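Pre-purchase checklist, hand-held grippers, Diltley bench
Filled in by Urmila Gautam, July 16, 2026

1. Cable run. Pass, with a grumble. I'd budget for clips and a longer lead before we order the second pair from Prata. Mine kept catching my sleeve!
2. Tape on the floor corners. Pass. Add one roll to the order anyway, it's cheap.
3. Table covering. Needs a look. I'd like a flatter sheet (Yadav do one, I think) and I've pencilled in 100 for it.
4. Reach with both hands. Pass. I tried the little square cup first, as it's the thing we'll all be using.

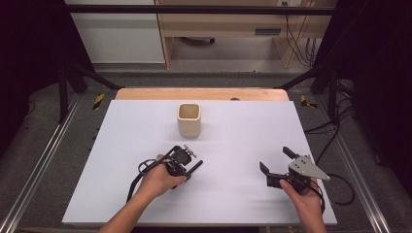
Harish Kashyap: can we hold off on the second pair until November? The Plitow quote came in at 198 per set of spare fingers, and I'd sooner have the spares than more grippers sitting in a box.

Fair point, and I've moved the second pair to "later" on the sheet. Spares go up to "now", 3 sets of them.

5. Finger tips and screws. Check these every time, please, it only takes a minute. Price up spare screws too (I forgot, sorry).
6. Opening width. Fine for cups. If we want bowls we'll need the wider fingers, and they're over 6 weeks' wait.

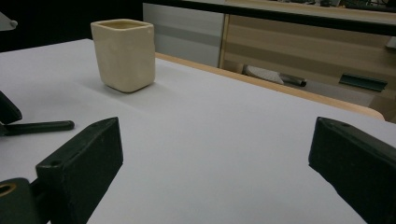 Item 6: fingers open, cup still on the table.

7. Storage. Fail! No proper case. Lucinda Nguyen-Tran has the catalogue, so ask her before buying anything.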